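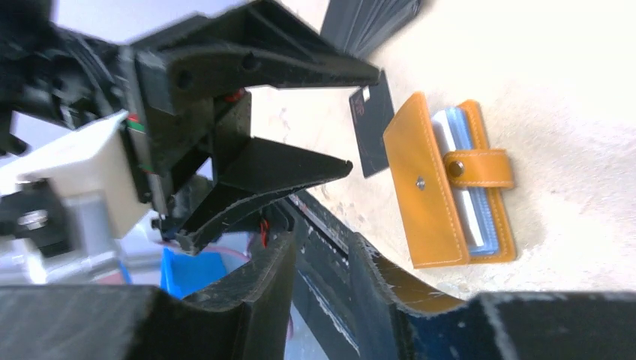
이 장비를 들이면 원래 그 일을 하던 사람은 무엇을 하게 되나요?

대부분 같은 작업대 옆에 그대로 계십니다. 다만 물건을 하나하나 집어 옮기는 시간이 줄고, 상태를 살피고 애매한 것을 판정하고 고객에게 연락하는 시간이 늘어납니다.

잔드 Zaltard 탁상형 소품 분류 셀
반품·분실물·수선 접수 작업대용

안녕하세요, 잘타드 제품 페이지까지 찾아와 주셔서 고맙습니다. 숫자만 보고 싶으신 분은 맨 아래 사양으로 바로 내려가셔도 됩니다. 저희는 이 장비를 설명할 때 늘 말이 좀 길어지는 편인데요, 작업대 앞에 하루 종일 서 계시는 분들 이야기를 빼놓고는 설명이 잘 안 되더라고요. 차 한 잔 옆에 두고 천천히 읽어 주시면 좋겠습니다.

어떤 일을 하는 장비인가요

카드지갑, 카드, 얇은 케이스처럼 손바닥만 한 물건을 작업대에서 집어 정해진 칸으로 옮겨 줍니다. 손가락 두 개짜리 그리퍼를 쓰고, 손가락 끝이 가늘게 빠져 있어서 납작한 물건 가장자리에도 접근하기가 좋습니다. 주황빛이 도는 겨자색 가죽 카드지갑에 흰 카드와 하늘색 카드가 꽂혀 있고 그 바로 옆에 검은 카드가 한 장 놓여 있는 정도의 작업대라면, 저희 고객분들이 매일 아침 마주하시는 풍경 그대로예요. 지갑은 두께가 있고 카드는 바닥에 착 붙어 있으니 같은 방식으로 집을 수가 없지요. 그래서 셀에는 두께별 집기 설정이 따로 들어 있고, 담당자가 화면에서 직접 고르거나 고칠 수 있습니다.

가죽 제품을 다루시는 분들은 집는 힘을 제일 먼저 물어보십니다. 스냅 단추나 금속 장식이 달린 지갑은 그 부분을 피해서 잡도록 금지 구역을 지정해 두시면 됩니다. 새 모델이 들어올 때마다 구역을 그려 주셔야 하는데, 익숙해지면 그리 오래 걸리는 일은 아닙니다. 처음 며칠은 솔직히 조금 귀찮으실 거예요.

작업대 앞의 하루가 어떻게 달라지나요

바스톤(Baston) 물류센터의 반품 파트를 예로 들어 볼게요. 이곳은 하루에 소품 1156개가 들어오던 날에 저희에게 처음 전화를 주셨습니다. 그때는 접수하시는 분들이 물건을 집고, 돌려 보고, 칸에 넣고, 다시 다음 것을 집는 일을 퇴근할 때까지 반복하셨어요. 오후 네 시쯤 되면 손목이 뻐근해서 스캐너를 왼손으로 바꿔 드는 분도 계셨다고 합니다.

지금은 셀이 옮기는 일을 맡고, 사람은 검수 자리에 앉습니다. 파트를 이끄는 솜밧 옌숙 님께 반년쯤 써 보신 소감을 여쭤봤더니 이렇게 적어 보내 주셨어요.

“처음에는 다들 말이 없었습니다. 누가 빠지는 건지 궁금한데 먼저 묻기가 어려웠던 거죠. 인원은 그대로 간다고 회의에서 먼저 말하고 나니까 그제야 질문이 나오기 시작했어요. 지금은 제일 오래 일한 분이 설정을 제일 잘 만집니다. 느린 건 여전히 느립니다. 얇은 카드는 사람이 집는 게 빨라요.”

마지막 문장은 빼지 않고 그대로 실었습니다. 맞는 말씀이거든요. 평평한 면에 딱 붙은 카드 한 장은 숙련된 분의 손톱을 따라가기가 아직 어렵습니다. 저희는 이런 물건을 사람 쪽 칸으로 돌리는 설정을 권해 드리고, 바스톤에서도 그렇게 쓰고 계십니다.

브엉(Vương) 가죽 수선점은 규모가 훨씬 작습니다. 작업대 하나에 직원이 셋이고, 토요일에 접수가 몰립니다. 여기서는 수선할 지갑과 맡긴 분의 접수표를 짝지어 놓는 일에 셀을 쓰시는데요, 예전에는 접수가 끝난 뒤 한 분이 남아서 하시던 정리였습니다. 이제는 영업 중에 정리가 같이 진행되고, 그분은 제시간에 문을 닫고 나가십니다. 대신 아침에 그리퍼를 점검하는 일이 새로 생겼어요. 일이 사라지기만 하는 경우는 저희도 거의 보지 못했습니다.

도입 전에 꼭 나누셨으면 하는 이야기

저희 현장 교육을 맡은 사티시 바르드와지는 설치 날짜보다 직원 설명회 날짜를 먼저 잡자고 늘 조릅니다. 덕분에 견적서에도 설명회 항목이 아예 들어가 있어요. 설명회에서는 보통 이런 것들을 다룹니다.

셀이 멈췄을 때 누가 다시 켜는지, 그 시간은 작업 시간으로 인정되는지.
작업 기록이 개인 평가에 쓰이는지. (기본 설정에서는 작업자 이름을 저장하지 않습니다.)
설정을 바꿀 권한을 누구에게 줄지.
검수 자리의 의자와 조명. 서서 하던 일이 앉아서 하는 일로 바뀌니 눈과 허리가 새로 피곤해집니다.

마지막 항목은 푸드비(Fudby) 사내 분실물 창구에서 배웠습니다. 9월에 설치를 마치고 나서 직원분들이 목이 아프다고 하셨는데, 모니터가 너무 낮았어요. 지금은 높이 조절 받침을 기본 구성에 넣어 드립니다.

관리와 소모품

손가락과 겉 커버는 쓰다 보면 긁힙니다. 모서리가 닳고 표면에 잔흠집이 생기는 정도는 작동에 지장이 없으니 걱정하지 않으셔도 돼요. 손가락 끝이 휘었거나 두 손가락의 끝 높이가 어긋나 보이면 그때 교체해 주세요. 교체는 나사를 풀어 손가락만 바꾸는 방식이고, 교육을 받으신 분이면 누구나 하실 수 있습니다. 반드시 전원을 내리고 작업해 주시고, 배선이 눌리지 않았는지 조립 전에 한 번 더 봐 주세요.

작업대는 밝은색 무광 상판을 권합니다. 짙은 색 케이스나 검은 카드가 잘 구분되고, 사람 눈에도 편합니다. 이미 쓰시는 책상이 있으면 사진을 보내 주세요. 그대로 쓰셔도 되는 경우가 많습니다.

사양과 구성

작업 반경: 855mm
권장 물품 무게: 3kg 이하
저장 가능한 집기 설정: 40종
그리퍼: 두 손가락 방식, 손가락 교체형
기본 구성: 본체, 그리퍼, 예비 손가락 한 쌍, 분류함, 모니터 받침, 비상정지 버튼
교육: 설치 당일 및 설치 후 방문 한 차례

견적과 시연

시연은 쓰시던 물건을 직접 가져오시는 쪽이 훨씬 도움이 됩니다. 잘 안 집히는 것, 늘 골치 아팠던 것 위주로 한 봉지 챙겨 오세요. 그리고 가능하면 그 일을 실제로 하시는 분과 함께 오시면 좋겠습니다. 구매 담당자분만 오셨을 때는 좋은 질문이 절반밖에 안 나오더라고요. 문의 양식에 하루 물량과 작업대 크기, 근무 인원을 적어 주시면 사티시나 교육팀의 다른 직원이 전화를 드립니다. 통화가 길어질 수 있으니 편한 시간대도 같이 적어 주세요.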